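How to Run a Robot Arm Demo at Your Open Day

When we opened the doors at Mekmont in May, I had two jobs: keep the coffee coming and show our neighbors what a robot arm does all day. I was much better at the coffee. By the second visit I had worked out a routine that people enjoyed, so let me pass it along to anyone planning a day of their own.

Start with a room people know. We run ours in simulation on the big screen, and visitors warm up so much faster to a sofa and a side table than to a factory cell. Put a few ordinary things on the seat, and leave space between them so the gripper can come straight down.

Next, load the arm and let it sit still for a minute while folks find a chair. Point out the elbow and the wrist, and ask the kids which way they think it will bend. (They love being right!) Then run one pick, slowly, and pause it while the object is still hanging over the cushion.
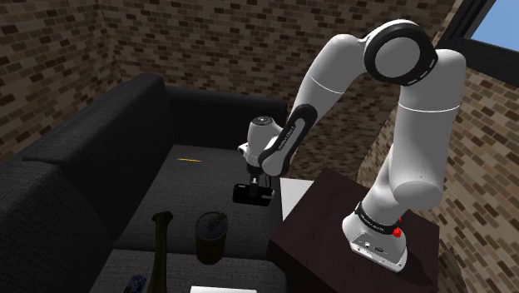 Tamsin Sheehan

The pause is the best part of the whole demo — please don't rush it. With the small black object held in the fingers and the tumbler still standing near the front of the seat, people start asking real questions. How does it know where to stop? What if it bumps the bottle? Shirin Bahrami, who ran our second session, likes to turn the view a little at this point so the back row can see the fingers too.

Once the questions slow down, let the arm finish its move, then reset the room and invite somebody up to choose the next object. I'd start with something chunky. The thin yellow one on our sofa is a tougher pick, and I save it for the group that stays late.

Plan on 11 minutes a round, and keep a saved copy of the starting room so that resetting takes one click.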